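Packaging and Returns, Unit 4: Secondary Packaging
Course notes, Ratree Yensuk
Updated June 4, 2023

Reading for this unit: the Rivgate case (course pack, first half only). The Kuruvska case moves to Unit 5.

Terms

Primary packaging touches the product. Secondary packaging holds one or more primary packs and is what the customer usually thinks of as "the box." Tertiary packaging is for moving goods in bulk: pallets, stretch wrap, outer cases. A single item sold online may go out with only the first two, and then the secondary pack has to do the work of a shipping case as well.

Why returns matter here

A box that goes out once is designed for one trip. A box that comes back makes at least two, and the second is packed by the customer, at home, with whatever is on hand. Most damage claims on returned goods come from that second trip. In the Rivgate case the company logged 1,253 returns over one season. Of these, 1,140 were fit to go back on the shelf in their original box. The rest needed a new box, and 56 of those also had damage to the product inside.

Students often read the 56 as the whole cost. Work out the reboxing cost too. It covers the new box, the label and the labor, and the labor is the largest part.

Lift-off lids

A two-piece box has a base and a separate lid that slides down over it. It opens easily and looks good on a shelf. The weak points are the lid walls and corners, which take pressure first when boxes are stacked. The fit also matters. A tight lid is hard to remove and gets squeezed by hand; a loose one shifts unless it is taped or banded.

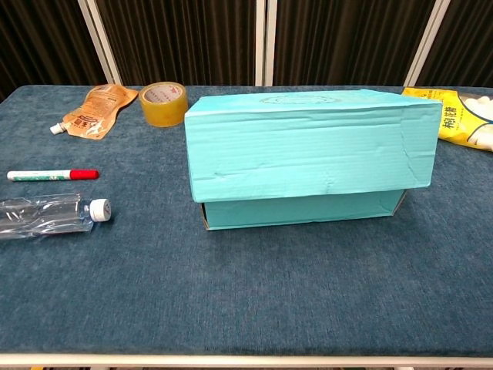
Fig. 4.2. Two-piece box with creases and faint dents in the lid.

Grading a returned box

The grading sheet we use in class is adapted from the one in the Thongsuk exercise.

Grade A: no marks, lid sits square, print clean. Resell as is.
Grade B: light creases or scuffs, structure sound. Resell as open box.
Grade C: crushed corner, split wall or tape damage to the print. Rebox.

Grade the box before opening it. If two people disagree, the lower grade stands.

Tape

Tape on a printed surface usually lifts the ink or the top layer of paper when it is pulled off. Joltside dealt with this by putting a paper band around each box and asking customers to tape only the band. Grade C boxes fell by 35 percent the following January. Note that the band added a packing step, and the case does not give its cost.

For next class

Bring one used box of any kind with a lid. Grade it, write down the grade and two reasons, and keep the sheet folded until we compare. Problems 3 and 5 are due at the start of class. Problem 4 is optional.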